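Cómo guardar cables sueltos y trozos de alambre sin que se enreden

Tiempo de lectura: 3 min
184 visitas · 2 respuestas · 9 compartidos

Imani Odera

Hola a todos, a ver si me podéis echar una mano. En el cuarto del fondo tengo una mesa donde arreglo lamparitas, radios viejas y lo que me va trayendo la familia, y con los años he ido juntando cables de todos los colores. Los metía en una caja de zapatos, luego en dos, y ahora cada vez que busco un trozo sale una madeja entera detrás — con su enchufe y todo.

He comprado unas cubetas de plástico Barov, de las pequeñas, pero los cables finos se me salen por arriba en cuanto me descuido. ¿Los cortáis? ¿Los enrolláis? ¿Los separáis por color o por largo? Mi mesa mide 41 pulgadas y no me cabe ningún mueble más, así que tiene que ser algo que se quede encima. ¡Gracias de antemano!

Comentarios (2)

Obaidul Biswas

Hola, Imani, bienvenida al club de la caja de zapatos. Yo pasé por lo mismo cuando heredé el taller de mi suegro, que guardaba hasta los recortes de un dedo de largo, y te cuento lo que me ha funcionado, aunque me enrolle un poco (perdón por el chiste).

Primero saca todo y desenreda con calma, sentada y con buena luz. Yo tardé una tarde larga de junio y acabé con unos 39 trozos que valían la pena. Lo demás, lo que tenía el aislante reseco o cuarteado, fue al punto limpio sin remordimientos.

Después piensa por uso y deja el color para más adelante. En un compartimento los finos de conexión, en otro los de altavoz, en otro los que llevan ya un terminal puesto. Las cubetas bajas van bien para esto porque metes la mano y ves lo que hay.

El alambre y el cable fino tienen memoria, y si los dejas con vueltas grandes y flojas se levantan por encima del borde, como el marrón en la cubeta roja de la derecha.

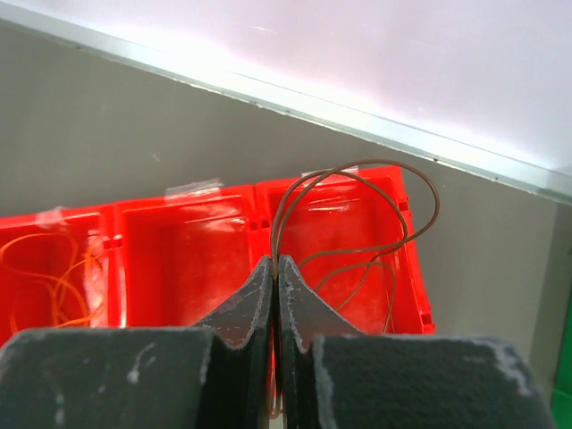 Para que no se salgan los bucles

Enrolla cada trozo alrededor de tres dedos, deja libre un palmo y con ese palmo da un par de vueltas al rollo por el medio. Queda como un lacito y ya no se abre. Para los más rebeldes uso las tiras de velcro Hodero, que se cortan con tijera y duran años. Las gomas elásticas no te las recomiendo, a mí se me quedaron pegadas al plástico un verano.

Y no llenes las cubetas hasta arriba — con la mitad basta. Si una se te llena, es que toca regalar algo.

Me gusta (2)

Dindo Dagdag

Yo los tengo en bolsas con cierre y el largo apuntado con rotulador. Menos bonito, pero caben en un cajón.

Imani Odera

¡Gracias a los dos! Ya he probado lo del lacito con los finos y me está gustando mucho. Obaidul, ¿el velcro ese lo venden en rollo o en tiras ya cortadas?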